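Against the Big Bin

Most advice on sorting small goods starts with containers. Buy clear bins, print labels, put like with like. I have run the returns shelf at a secondhand counter in Hanutville long enough to think this is the wrong order. The first decision should be the surface. The second should be the pouch.

A bin hides its contents by depth. Once it is half full, the lower layer is out of use until somebody digs. Our old system at the Nonden Street counter had 11 bins and a written index, and the index was wrong within a month. Items were logged to the bin they should have gone into, and people put them wherever there was room.

A flat table has no lower layer. Everything on it can be read from a standing position, and an item that does not belong stays visible until it is dealt with. The cost is floor area, which managers dislike paying for. I think they count it badly. They price the table and leave out the minutes spent searching the bins.

Clothing should stay in its clear bag until it is sold or shelved. A folded garment in plastic keeps its shape, stacks poorly, and that is acceptable, as it should not be stacked at this stage anyway. Odd shapes such as bicycle saddles go on the table bare. Bagging them adds a step and protects very little.

Small loose parts are the real argument for the zippered pouch. Keys, valve caps, adapters and short cables will migrate to the edges of any surface -- and then off it. A pouch costs less than a bin, closes fully, and can be moved with one hand. 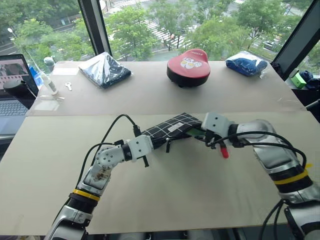
I would add two conditions. The pouch must carry its label on the outside, and it must be flat enough to lie beside the other goods without rolling. The Jelínek pattern of rigid case fails on the second point and takes up the space of 4 soft ones.

The objection I hear most is that a table looks untidy. It does. A row of closed bins looks better at closing time, and I would still take the table at nine the next morning, when the first customer asks for a part by name.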